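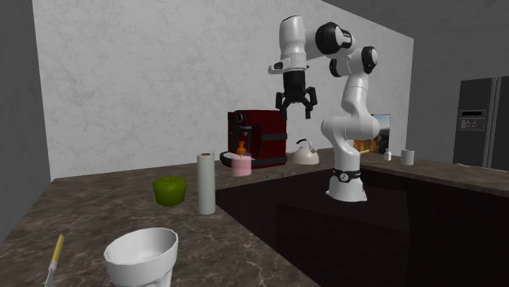

Figure 2. Kitchen world with the arm mounted on the counter, gripper open above the coffee machine.

Loading the kitchen world

Before you start, please check that Mandeck is installed and that the license file is in your user folder. The kitchen world needs 392 MB of free disk space.

1. Start Mandeck and wait until the status line shows Ready.
2. Open the Worlds menu and choose Kitchen. The first loading takes longer than the next ones.
3. In the field Port, enter 3322. Do not change this number if you use the Gashi controller on the same computer.
4. Press Connect. The arm model goes to its start pose.
5. Turn the view until you see the gripper and the coffee machine together, as in Figure 2.
6. In the Gripper panel, set the fingers to Open.
7. Move the arm with the jog keys, in small steps. Keep the fingers higher than the paper towel roll when you cross the middle of the counter.
8. Press Save Pose and give the pose a name without spaces.

Note: The small objects, such as the apple, the kettle and the pink cup, can be pushed by the arm. To put them back, choose Reset Objects. Your saved poses stay in the file.

Note: If the message "Error 139" appears after step 4, the port is occupied by another program. Close this program and repeat from step 3.

CAUTION: A pose that is safe in the simulation can be unsafe on a real arm. Disconnect the real arm from Mandeck before you do these exercises.

Text: Vesela Zupan. Checked by Laiba Virk, 2022-06-23.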